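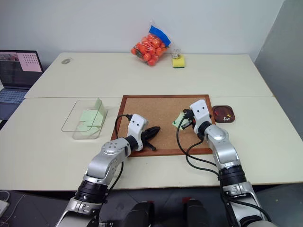 Plestau, July 25, 2021

## 4. Mounting the Herkico Notice Board

The board must be fixed to a solid wall before any notices are posted.

1. Mark two points on the wall, 325 mm apart and level with each other.
2. Drill each hole to a depth of 43 mm and insert the plugs supplied.
3. Drive in the screws, leaving the heads clear of the wall -- the hangers slide behind them.
4. Lower the board onto the screws and check that it is level.

**Caution:** Do not drill above or below electrical outlets.

**Note:** Spare plugs may be requested from Ademir Leite, Clusteven Parts Office.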